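Plumley Student Manipulation Project
Interim progress report to the Söderlund education grant
August 29, 2024

1. Status

The bimanual folding work funded under the second part of the grant is on schedule except for the sleeve stage, which has slipped. The student group has a working teleoperation setup, a data format that has stopped changing, and a first trained policy. The policy is weak on garments that start in a heap. Details follow.

2. Recording

Students record folding demonstrations by driving both arms from the leader station. Each demonstration starts from a crumpled state and ends when the operator releases the last fold. Three views are logged, one overhead and one at each wrist. The starting state is not standardized; operators drop the shirt and begin from whatever results. An early rule that the collar should face away from the arms was removed at the students' request, as it made the data too uniform.

The archive now holds 800 demonstrations. After review, 94 were rejected, mostly for dropped frames on a wrist stream or for an operator restarting a fold midway.
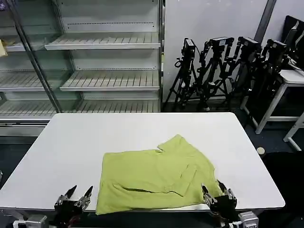 3. Grasping

Most failures in the trained policy occur at the first grasp. The fingers close on two layers where one was intended, or close short of the cloth and come up with nothing. The overhead view does not resolve layer edges well enough to correct this. The group therefore retrained with the wrist views at higher resolution and slowed the approach over the last part of the descent.

In the bench test of 89 trials, the retrained policy was clearly better on corners that stand up from the table and no better on corners lying flat. Flat corners remain open. Two ideas are under discussion: a short sideways drag before closing, and softer finger pads from Drorkanus. The pads are on order.

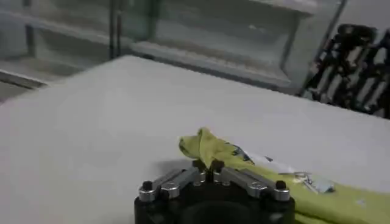
Nerea Cantero
Project lead, Plumley robotics course

Student participation has held up through the summer term. The group stands at eight members, all of whom can now calibrate the arms without supervision. Calibration drift on the left arm cost us part of July and was traced to a loose encoder connector – replaced, no recurrence. Leif Grønli rewrote the logging code on the Trirkumer controller so that a lost stream stops the recording at once, which should lower the rejection rate.

4. Next period

Sleeve folding moves to October. Until then the students will record only flattening and the first body fold, with up to 8 further garments of different weight and stretch. No change to the budget is requested. The unspent travel line will be carried forward unless Söderlund advises otherwise.

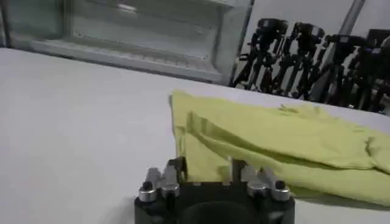

Figure 3. Cloth and gripper, wrist view.

Open items for the funder: approval of the revised sleeve date, and confirmation of the format for the final data release.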